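How to set up the Etell hand-held gripper and get decent recordings out of it

Posted Monday, May 20, 2024

I've had the Etell on my desk for a few weeks now, and three people have already emailed me asking how I got mine working, so I'm writing the whole thing down once and then I can just send the link. If you don't know it, it's the hand-held gripper Sipos sells for recording grasping demos. You hold it, squeeze the trigger, pick things up, and the fisheye camera on top records what you did. Later on you feed those recordings to an arm. I bought the basic kit, with the soft fingers and without the carry case (the case looked lovely, but no).

Before you start

You'll need the gripper, the USB-C cable from the box, a laptop with the Sipos recorder installed, and a handful of things to pick up. Charge the gripper fully first. Mine arrived nearly flat and dropped its connection halfway through the first calibration, and I spent a whole evening blaming the software. Sorry, software.

Fitting the fingers

The fingers go on with two small screws each and there's a left and a right, marked on the inside where you can't see it once they're fitted. Check before you tighten! Push each finger right down until it sits flat, put both screws in loosely, then squeeze the trigger slowly a few times and watch how the pads meet. If one side arrives early, back its screws off a touch and nudge it. Only then do them up, finger-tight plus a quarter turn. I went further than that on the first one and marked the plastic.

Calibrating

Open the recorder, plug in, and choose New Hand. It asks you to open the gripper fully, close it fully, then hold it half closed while it counts down. The half-closed bit is fiddly, and my tip is to rest your wrist on the table. Next comes the camera step, where you wave the thing slowly in front of the printed board. Print the board at 100% (my printer loves to "fit to page" behind my back) and tape it to something stiff. The manual asks for 24 views of it. I've tried getting away with fewer and the recorder just sulks until you go back and finish.

Your first recordings

Start with something easy that has a bit of texture. Smooth shiny things slide about in the soft fingers and you'll get cross before you've learnt anything. Set the frame rate to the default, press the side button once, wait for the beep, and then move. I kept setting off before the beep and losing the beginning of every pick-up.
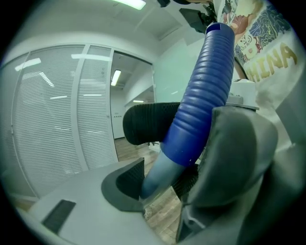 Go slower than feels natural, and come at the object from the same sort of distance each time while you're learning. Close the fingers until you feel the pads give a little, pause for a breath, lift, and pause again before you put it down. Those pauses look silly but they make trimming much quicker afterwards. Long things are easiest held near the middle, and if yours swings when you lift it, put it down and take a new grip within the same recording. The recorder lets you mark that as a regrasp with a double press.

My friend Shuk-fan Yuen, who had hers before I had mine, told me to do short sessions and she was right. The gripper isn't heavy when you pick it up, but your forearm will disagree after a while. I do a batch, have a tea, look through what I've got and delete the rubbish while I still remember which ones went wrong.

How many do you need?

For one simple task I'd aim for 300 good ones. I went up to some 400 for a fussier pouring job and could have stopped sooner. Change the spot you stand in now and then, and change the lighting if you can, even if it's just the blinds.

Exporting

Pick Export, then Pasen format if you're using the Pasen trainer, or plain video plus log file if you aren't. Turn on "check timing" as well. It's off by default, for reasons I can't fathom, and it flags any clip where the trigger log and the picture have drifted apart.

Is it worth buying?

I think so, if you record often. The grip feels good in my smallish hands, the pads are easy to wipe down, and the recorder hasn't crashed since the last update. I'm less keen on the trigger spring, which squeaks, and the cable socket is right where my thumb wants to be. Sanik makes a rival with a wireless link, and Tímea Medve has promised to lend me hers for a weekend, so I'll do a side-by-side once I've had a proper go with it.

Spare pads are sold in pairs from the Sipos shop. Order them with the kit if you can, as postage on their own is daft.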